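Trivix Comic Adaptation Index

A structured list of comics, graphic novels and web strips adapted from video games, with one record per published volume. The data is kept as flat files and can be read with any spreadsheet program or scripting language.

Status: maintained
Last full rebuild: February 15, 2023
Files: 3
Records: about 3000

Summary

The index links printed and digital comics to the games they are based on. It was built to answer simple lookup questions: which games have a comic, who published it, in what order the volumes should be read, and whether a volume was ever collected in a later edition. It holds no page scans, cover art or story text.

A volume is included if it has a named game as its source and was offered to the public, in print or as a paid or free download. Comics that were themselves turned into games are out of scope, even where a later comic follows the plot of the game. Art books, strategy guides with a few comic pages, and promotional strips shorter than eight pages are also out of scope.
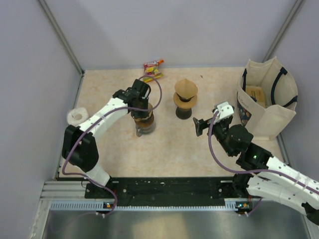
Files

volumes.csv
One row per volume. This is the main table. The key is volume_id, which is stable across rebuilds. An id that has been retired is never given to another volume.

games.csv
One row per source game. The key is game_id. A series with several games has one row for each game, joined by series_key. When a comic is based on a series as a whole and no single game can be named, it points to the first game released and the field source_scope is set to "series".

editions.csv
One row per later edition of a volume: collected editions, reprints, translations and digital releases. A volume that was published only once has no row in this file. At present 700 volumes have at least one row.

All files are UTF-8, comma-separated, with a header row. Fields that contain a comma or a line break are wrapped in double quotes. Line endings are LF.

Fields in volumes.csv

volume_id: text, required. Prefix "v" followed by digits.
title: text, required. Title as printed on the cover, without the volume number.
volume_number: integer, may be empty for one-shots.
game_id: text, required. Must match a row in games.csv.
publisher: text, required. Name in use at the time of release.
format: one of "single", "trade", "hardcover", "web", "digital".
release_year: four digits, may be empty.
release_month: two digits, may be empty. Never filled if release_year is empty.
language: two-letter code of the first release.
story_type: one of "retelling", "prequel", "sequel", "side", "unrelated".
source_scope: one of "game", "series".
confidence: one of "high", "medium", "low".
note: free text, may be empty.

The value "unrelated" in story_type marks a comic that uses the name and setting of a game but shares no characters or events with it. This value is assigned by hand and should be treated as a judgment.

Sources

Records come from two places. The first is the Rirnon catalog export, which covers print volumes with a retail listing. The second is the Jalali reader archive, a shared list of web and small-press comics kept by its users. Where the two disagree on a release date, the Rirnon value is kept and the other date is written to the note field. Where they disagree on a title, the cover is checked and the printed form is used.

Announced volumes are not added until they are on sale. A press release is not accepted as a source for release_year or release_month, as comic schedules often slip after the first notice.

Processing

The rebuild script runs in this order:

1. Load both exports and strip extra spaces from all text fields.
2. Match volumes on title, volume number and publisher.
3. Send unmatched rows to a review file.
4. Assign game_id from the alias table.
5. Write the output files and run the checks.

The alias table maps spelling variants, subtitles and regional names to a single game. It is stored in the same folder as the script and is not part of the release. 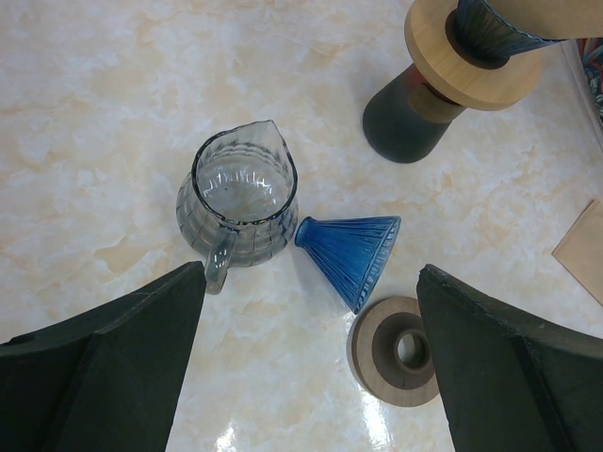 The checks fail the build if a required field is empty, if a game_id has no match, or if a volume_id from the last release is missing without an entry in retired.txt. Duplicate titles from the same publisher raise a warning only. Some publishers restart numbering when a series is relaunched, and those rows are valid.

Known problems

Web comics are poorly dated. Many rows with format "web" have a year but no month, and some have neither.

Coverage outside English, French and Japanese is thin. Comics first released in other languages tend to appear only if they were later translated.

Publisher names are not merged. A company that changed its name will appear under both names, and a count by publisher will split its output.

The confidence field was added in version 2. Rows carried over from the first version were set to "medium" by default and most have not been checked again.

Page counts were dropped in the same version. The two sources counted covers and ads in different ways and the numbers could not be brought into line.

Use

The index is suited to lookups, reading lists and rough counts by year. It should not be used to measure sales or readership. Counts for the most recent year will be low until the next rebuild.

To list all volumes for one game, filter volumes.csv on game_id and sort by release_year, then volume_number. Do not sort by volume_id, which reflects the order of entry.

Corrections

Corrections go through the Vamach tracker under the label "comic-index". Include the volume_id, the field, the current value, the proposed value and a link or a photo of the copyright page. Requests to add a volume need the title, publisher, source game and proof of release. Changes accepted after a rebuild are held for the next one.

License

The tables may be copied, changed and shared with credit to the Trivix Comic Adaptation Index. Titles and names in the data belong to their owners. The rebuild script is released under separate terms, listed in the file LICENSE-CODE.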